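Sevwood Shared Hall: progress report to the Putton Fund
Prepared by Leszek Dudek, 6 January 2019

The short version is that the hall is open, the lights work and the kitchen tap still has opinions.

Lighting. All 26 tubes on the order have been replaced. Randley finished in November, two weeks later than promised, and left behind a ladder they have yet to miss. The old tubes hummed in B flat, according to our choir, who now have to find the note themselves.

Furniture. The small wooden table came in under budget and is claimed by every group at once. We bought 20 plain white plates in the same order. The oval ones are popular and the round ones are not, for reasons the groups decline to share with me. The black shelving is up by the windows and filled faster than the grant application predicted.

Floor. Zanetti quoted for refinishing the boards and then quoted again, higher. I have asked for a third figure and am not looking forward to it.

Use. We now have 11 regular bookings, against a target I set in a more cautious mood. The table sessions run longest. An eggplant can apparently fill a morning.

Still to do: the tap, the blind that only goes up, and a sign people will read.

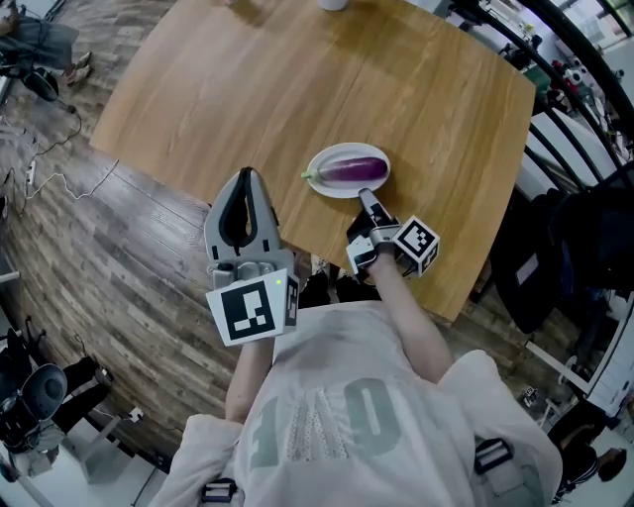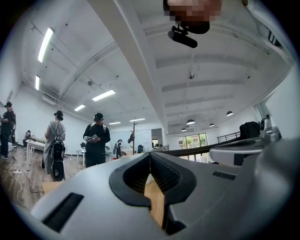
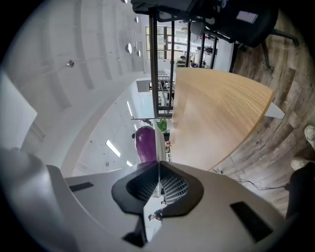
2 min read

The floor money is unspent and sits in its own line. I would like to carry it over to the next period, and will send the revised budget as soon as Zanetti and I are on speaking terms.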